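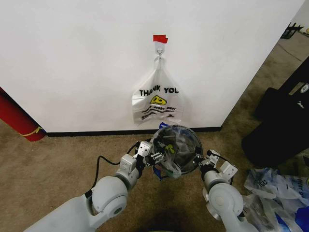 Week 5: Who gets to say no? Trade limits, farm lobbies and the two-step argument

Okay, these are my notes from the session, tidied up a little for those of you who missed it (and for those of you who were there but had the 8 a.m. lab first, I saw you). Please read them before you start the short paper. The reading from Nanna Ingvarsson's chapter on upstream users is still on the course page, and I'll refer to it a few times below.

Last week we ended on a question from Ingvar, who asked why a government would ever restrict a crop or a product by going after the sale of it when it could just go after the thing it's worried about. If you think a fish farm is fouling the bay, why not regulate what goes into the bay? Great question, and I gave a pretty mushy answer, so let me try again.

Direct rules and roundabout rules

A direct rule targets the harm. A permit that says how much waste you can discharge is a direct rule. A roundabout rule targets something connected to the harm: an input, a product, a border crossing, a tax break. Politicians love roundabout rules, and there are some decent reasons for that. Border crossings already have paperwork. Somebody is already standing there with a clipboard! Measuring what seeps out of a net pen in the middle of winter is a much bigger job.

The trouble is that a roundabout rule hits everyone who touches the product, including the people who were doing it well. Keep that in mind when we get to Skerkholm.

The Skerkholm case

Skerkholm is the made-to-measure case I use in this course, so don't go looking for it on a map. It's a coastal district with one big salmon company (Adero), a scattering of small family operations, and a town, Kaltstead, that depends on both. A backbench member, Leif Mikkelsen, puts forward a bill that would stop live smolt from leaving the district. He knows it won't pass. He says so at the press conference, more or less.

So why bother? We came up with 3 answers in class, and I think they're all partly right.

Tove's answer was that the bill is a microphone. You can give speeches about sea lice for a decade and get two paragraphs on page nine, but table a ban and suddenly the industry has to reply to you. I like this one a lot. It also explains why the wording of these bills is often so sloppy, because the text was never really meant to be law.

Ketill thought it was about the governing party. If Mikkelsen forces a vote, members from farming districts have to stand up and be counted next to members from fishing towns who can't stand Adero. A doomed bill can still split a room.

The third answer was bargaining. Ask for a ban, settle for an inspection scheme. This works better than it should, but only if the other side believes you might get the ban, and with an open admission that it won't pass I'm not sure he's left himself much to trade.

How the industry answers back

Adero's reply in the case file has the shape you'll see over and over. First the jobs number (1,000 in the file, and notice that it counts truck drivers and the people who make the boxes). Then the comparison with some other user who is supposedly worse. Then the small producer, front and center, even though the small producers didn't write the statement. The Frandsen family gets quoted twice, and they have 10 pens between them.

None of this makes the reply wrong. I had a couple of people in class roll their eyes at the jobs figure, and I'd push back on that. Indirect jobs are real jobs. What you want to ask is which of them would disappear under this bill, as written, and the file doesn't say.

Something I forgot to mention in class: look at what Ingvarsson says about timing. A bill like this tends to land after a bad season, when people are already angry, and that's also when producers are the least able to pay for changes. Her section on drought years makes the same point about irrigators, and you can carry it straight over to the coast.

For the paper

Pick one side of the Skerkholm bill and write the strongest case you can for it, then spend your last page on what the bill's wording would do to the Frandsens. Keep it to 5 pages, double spaced. Use the case file and Ingvarsson, plus anything else you find useful, but cite it.

And please don't spend your opening paragraph telling me the ocean is important. I'm on board already!

Next week is subsidies. Bring the Kaltstead budget handout, the January version, and a calculator if you don't like using your phone.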